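Setting Up Sleep Tracking on the Motero Band

The Motero band records movement and heart rate overnight and sends the data to the Amach app the next time the two connect. Sleep tracking is off by default. Setup takes a few minutes and needs the band, its charger and a phone with Bluetooth turned on.

Charge the band to at least half before the first night. Open Amach, tap Devices, then Add Band. Hold the band's side key for 6 seconds until the light blinks, and accept the pairing request on the phone. If the band was paired with another phone before, remove it there first.

Go to Band Settings, then Sleep, and switch on Automatic Detection. Set a usual bedtime and wake time. The band samples heart rate more often between those two times, so a window that is too wide drains the battery faster. Sleep that starts outside the window is still logged, but without heart rate detail.

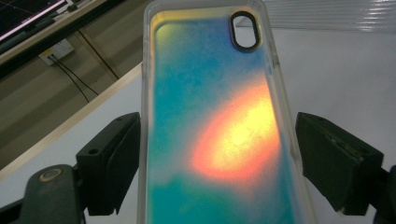

Sync problems are mostly caused by permissions. On the phone, open the system settings for Amach and allow background activity and Bluetooth access. Battery saver modes often cancel both. A phone case is rarely the cause; a translucent one with a frosted bumper can stay on during pairing. Metal cases and magnetic plates are worth removing for a test.

Wear the band one finger's width above the wrist bone, snug enough that it does not slide. In the morning, open Amach and pull down on the home screen. The first sync after an update may take longer.

If the night shows as blank, check that firmware 189 or later is installed. Version 183 stored sleep records but did not upload them. Updating keeps the stored records, and they appear after the next sync.

Written by Jamshid Rahimi. Last checked in May.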